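Linico will drop support for its version 2 scene file format in December, the company said on Sun 3 February. Files saved in the older format will still open in the desktop viewer but can no longer be edited or rendered. 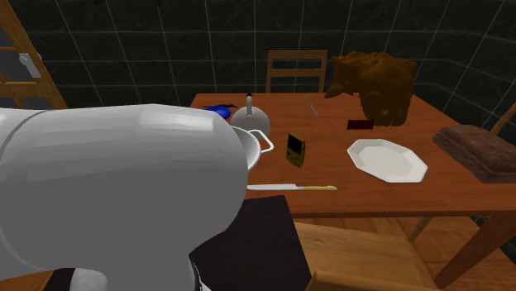 A rendered interior with a wooden table.

The change affects 402 materials in the shared library, most of them wood and stone. Uzma Hayat, who maintains the library, said 19 of these have no direct match in the new format and must be rebuilt by hand – mainly layered varnishes.

A batch converter is due in seven weeks. License terms are unchanged.

Related items
Claslow updates color profile tool
Pidon render queue: known faults
Semeniuk moves to yearly releases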